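Setting up a two-bin transfer on the Skorkau kit

Bolt the base down and load the Gumdale profile. Set the speed to 17 percent for the first run.

Teach the pick point first, then the drop point, and save both before you leave the menu.
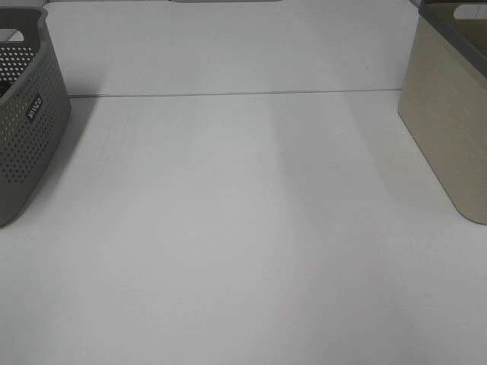
Bin spacing matters more than bin type. Leave the middle of the table clear - the gray basket stays left and the tan bin right, with open white surface between them. Teach each point above the rim, then run 6 test cycles.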